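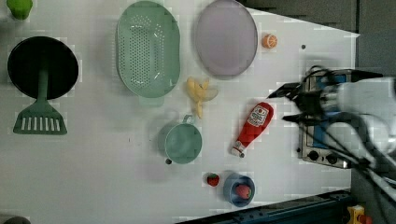
Bilal Bitar wrote in to say the only way to put away a play kitchen is to have one big bin and stop fussing. I tried it his way back in February, and finding the orange slice took longer than dinner! So now I spread the whole lot out on a white table first, food and dishes together, and sort from there.

Flat things go in the bottom of the box (the plate, the colander, the frying pan) and the mug goes on top with its handle up. I use a shallow Hunura box from the Belmont store, and it shuts fine if you don't get greedy.

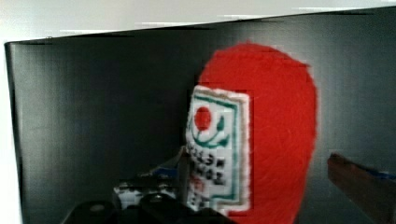

Don't ever put anything fuzzy in with the wet stuff, a reader told me, and she's right. Soft pieces get their own cotton bag at my house. If one has a patch on it, I dab around the patch with a damp cloth and let it dry overnight.

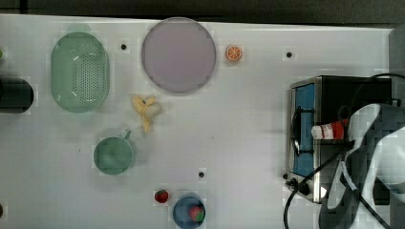

Could you keep the strawberries in a bowl so they don't roll off, somebody asked under my last post. Yes, please do! A bowl is the best sorting tool I own. Small fruit goes in there first, and the bowl goes into the box just as it is, fruit and all.

Bananas with open peels are a pain, though, because the peels catch on everything. I lay mine in last, right on top of the plate pile.
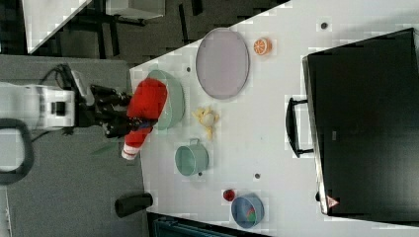 Bottles I lay on their sides along the edge of the box, with a folded cloth tucked in to stop the rattling. Any cloth will do. Mine came in a pack of 3 from Kassab and they've held up nicely.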